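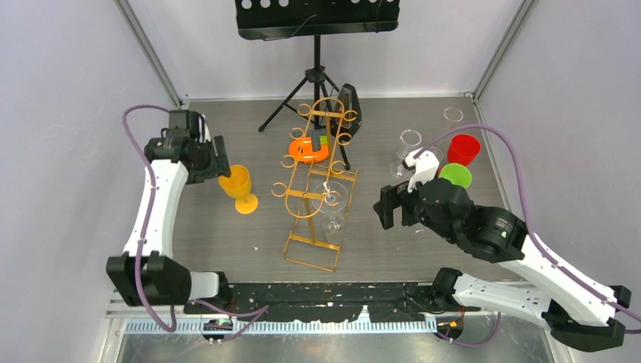 A yellow plastic wine glass standing upright, with other tableware and a rack.

Plastic stemware is drinking ware that copies the shape of the stemmed wine glass in a material other than glass. It is used mainly outdoors, beside swimming pools, on boats, and at any gathering where the host has met the guests before. The usual form has a bowl, a stem, and a flat round foot, the same three parts found on a glass one, although in plastic the stem has very little work to do.

Terminology
The object is most often sold as a "plastic wine glass," a name that has survived every attempt to replace it. "Wine cup" was tried and suggested a picnic. "Goblet" was tried and suggested a king. Catalogs now tend to use "stemware" for anything with a stem and "stemless stemware" for anything without one, and the trade seems to have made its peace with the second term. "Unbreakable" is a claim about the material. "Shatterproof" is a more careful claim, meaning that the piece may break but will do so quietly.

Construction
There are two main types. One-piece stemware is molded whole and comes out of the mold in its final shape. Two-piece stemware is sold as a bowl with a separate foot, which the buyer pushes on at home. The two-piece type stacks well and costs little to ship. It is also the source of the best-known fault in the field, in which the drinker lifts the bowl and the foot stays on the table.

The stem of a glass wine glass keeps a warm hand away from cool wine. In plastic the walls are usually thicker, and plastic carries heat slowly to begin with, so the stem is kept largely for looks. Makers have shortened it over the years. Some party types have a stem about as long as a thumbnail, which can be held only by someone determined to make a point.

Materials
Polystyrene is the common choice for throwaway pieces. It is clear, stiff, and cheap, and it cracks when squeezed. Acrylic is heavier and closer to glass in appearance, and is sold to people who would like it mistaken for glass from across a patio. Copolyester pieces bend before they break and put up with more washing. Polycarbonate is very tough and was once the standard for bars; many buyers now look for other plastics that are made without bisphenol A.

Color is easy to add and often is. Clear pieces show every scratch, while tinted ones hide wear and make it simpler to find a lost glass on a lawn. A strong tint also hides the color of the wine, a serious fault at a tasting and no trouble at all anywhere else.

Manufacture and sale
Most plastic stemware is made by injection molding. Melted plastic is forced into a steel mold, cooled, and pushed out. A thin line often runs up the side of the piece where the halves of the mold met. Price has a good deal to do with how hard it is to see the line.

The Nonum line, made in the town of Jera, is among the better-known two-piece types with collectors, a group that does exist. It came in boxes of 7, a number that was never explained and that fits no known dinner party. A later catalog from the same works listed 149 kinds of stemware, most of them differing only in tint. The rival firm Zomix answered with a single model in a carton of 600, sold to caterers and, judging by the secondhand market, to a number of households that had misread the order form. Model 1289 from Tokgöz, a one-piece glass with a wide foot, is valued today because it stays upright on grass.

Use and etiquette
Manuals of table manners have little to say about plastic stemware, and most of what they say is "outdoors." In practice it is accepted wherever bare feet are expected. Setting it at an indoor dinner is thought odd unless children are present, or adults with a record.

A toast is the hard part. Plastic does not ring when tapped; it clicks. Guests commonly make up for this by saying "clink" out loud. The custom is widespread, and its origin is unknown.

Experienced wine drinkers object to the thick lip, which is said to change how the wine reaches the tongue. The same drinkers can often be found holding one by early evening.

Care
Hand washing in warm water is advised for most kinds. High heat in a dishwasher can warp the bowl or leave a network of fine cracks, known as crazing. Rough pads dull the surface. Pieces made as disposable are often washed and kept anyway, and a typical kitchen cabinet holds several survivors of an event in some past August, along with at least one foot that fits none of them.

See also
Champagne coupe
Paper plate
Picnic basket
Stemless glass
Tumbler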